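Desktop tower refurbishing – frequently asked questions

How should the tower sit while it is open?
On its side, with the side panel off and the board facing up. Let it stand unplugged for 5 minutes first.

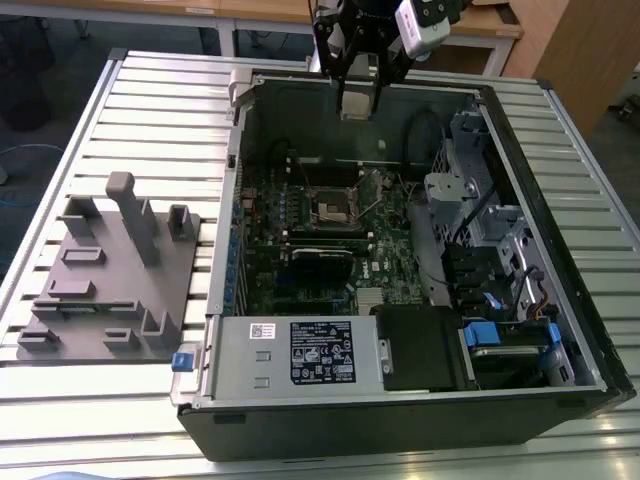 Dell tower, socket open, bracket raised.

Does Brikeo test every processor?
Yes. Each one runs under load for 8 hours. Processors that fail go to Lirnida for metal recovery.

Can I supply my own processor?
Yes, if it matches the socket and the board's firmware supports it. Send the part number before you ship anything. Memory can stay in its slots.

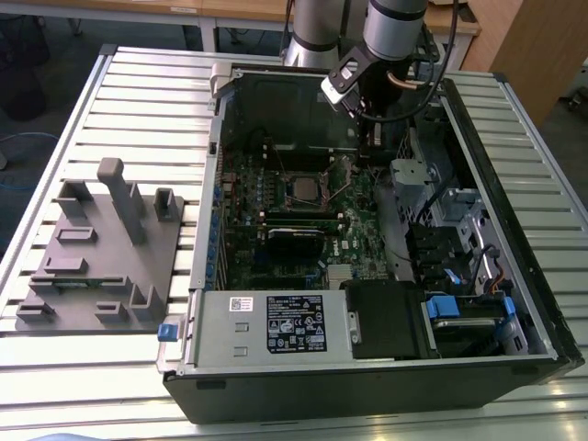 Flolov, August

Parts for this model line ship from our Flolov store. Orders over $100 go post-free.

What if a socket pin is bent?
Don't try to straighten it. The board is written off and the case, drive cage and power supply are kept for spares.

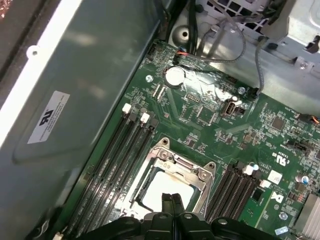

A socket with no processor in it should keep its white cover on until the new part is in hand. We stock spare covers – ask for the Hayashi tray, which holds 100.

Do you replace the coin cell?
Always, whatever its voltage reads. The BIOS clock then needs to be set again.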